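February, after lunch. Towel folding again, the tan terry one on the green cloth. I put it down half folded and a bit rumpled on purpose (a flat start is too kind!) and the hem bands make a handy guide for squaring up.

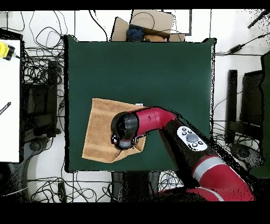 Gonby bench says to judge by the bands alone and forget the corners, they wander in terry anyway. Fair, but I still want the corners. The loops grab each other, so a doubled edge stays doubled until you lift it well clear,

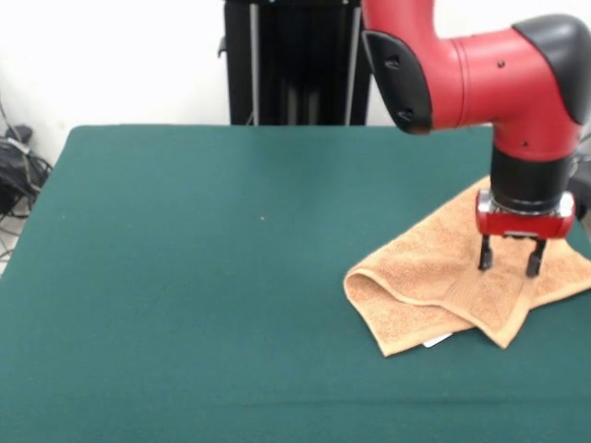

and a small pinch only gets you pile. Go for both layers or start over.
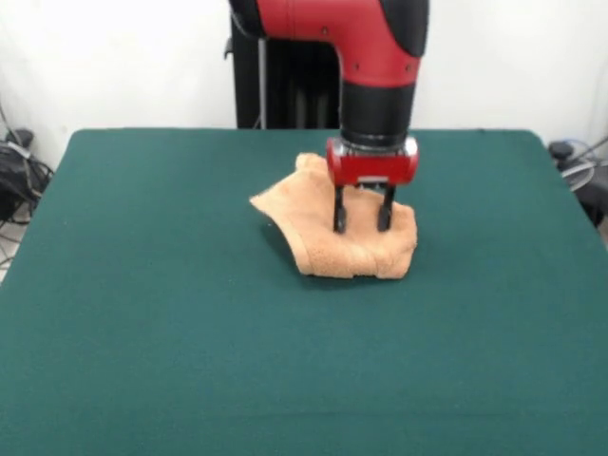 Tan towel, bunched, fingers down in the folds.

Care label is a nuisance, must ask Skellgate if we can snip them. We've got nearly 200 of these towels to get through!
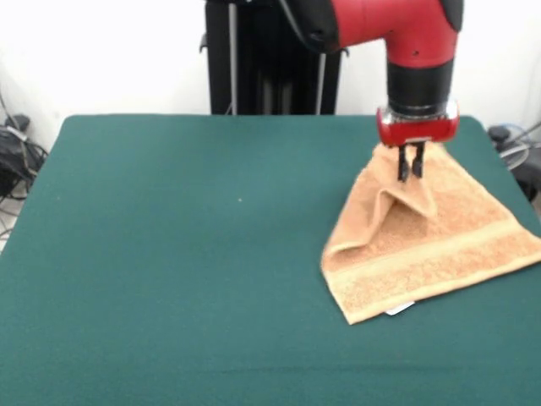 Fold lifted to a peak, woven band along the lower part.

Next up: the thinner Amberg ones.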